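Visit report: Mellby plastics moulding plant, February

Notes from the morning tour, tableware line and tool room

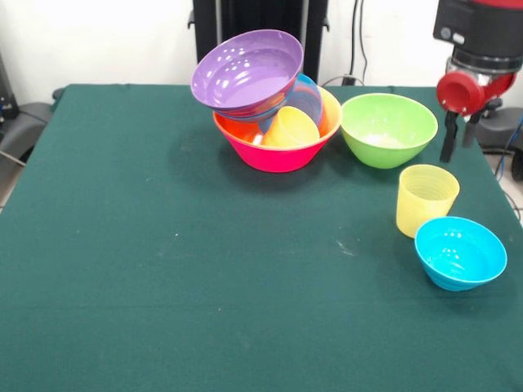 Sheena Munro

The Mellby plant moulds tableware and kitchen storage for the catering and school trades. The tour began at 9.30 am at the goods entrance and followed the material through the building, from resin intake to pallet wrap. Visitors were issued with ear plugs and safety glasses, and closed shoes were checked at the door.

Resin arrives as natural polypropylene pellets and is stored in 2 outdoor silos. Colour is added at the press from a small dosing unit mounted on the feed throat. Pink, yellow and light blue are all run from the same natural base. Changeovers go from light to dark where the order book allows, as purging a strong magenta out of a barrel before a pale blue run can use up most of an hour. Purged material is reground and sold for plant pots.

The bowl line runs on presses supplied by Juron. Cycle time depends mostly on wall thickness, and the flared rim is the slowest part to cool. An operator showed us a short shot from the morning start-up, with the rim missing on one side. The usual fault once the press has settled is a slight warp, which shows up when the bowls are nested and one sits high in the stack. Samples are pulled every 100 shots, weighed and stacked on a flat plate for this reason.

Cups are moulded in a separate bay. The draft angle on the wall has to be large enough for the part to release and small enough that nested cups do not jam together. The current tool was altered after complaints from a canteen customer, and small stops were added inside the base. Production on the day of the visit was scheduled at 3,000 cups for the shift.

The tool room was the most useful stop. Moulds are racked by number, and each has a card recording shots, repairs and the last polish. Tool 107, for a divided plate named Fallen in the catalogue, was open on the bench with wear along the parting line. The fitter expected to weld and recut the edge. Polishing is still done by hand with stones and diamond paste.

Dishwasher testing is contracted out to Morin, so we saw only the result sheets. Gloss loss is recorded by colour, and the yellow pieces had held up better than the blue in the latest set.

The packing hall was quiet during the break and we passed through it quickly. The tour finished at noon in the canteen. Parking is at the rear of the site, and the front gate is for trucks only.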